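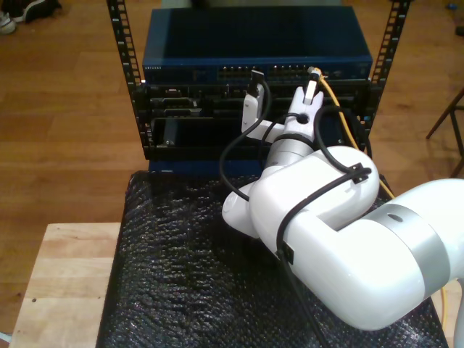 Module 4: Chores and small skilled jobs. Patching a switch is a useful test for this part of the course, as it sits between housework and factory work. A person does it without thinking. For an arm it is three problems: finding the port, turning the connector the right way up, and pushing until the clip catches. A two-finger gripper can hold the white end of a yellow network cable up against a row of ports, but the rest of the cable still hangs down the rack and pulls as it moves. Cables on the arm itself add to the clutter.

Compare the cases in the reading. Torklow reports 92 good insertions in its bench trial, all with the same cable and a fixed rack. Stomero moved the rack between runs and had to stop after 14. Türkmen covers folding towels and loading a dishwasher, where soft or wet items cause most of the failures.

For the seminar, pick one chore at home and write down:
- what has to be gripped, and where
- what bends, slips or spills
- how you would know the job was done

Up to 3 pages. Emwood's notes on force sensing are optional, but read the part on clips before you start. Unplugging comes up again in January.

Reading time: 4 minutes
Course office, ground floor | © Course handouts | Back to top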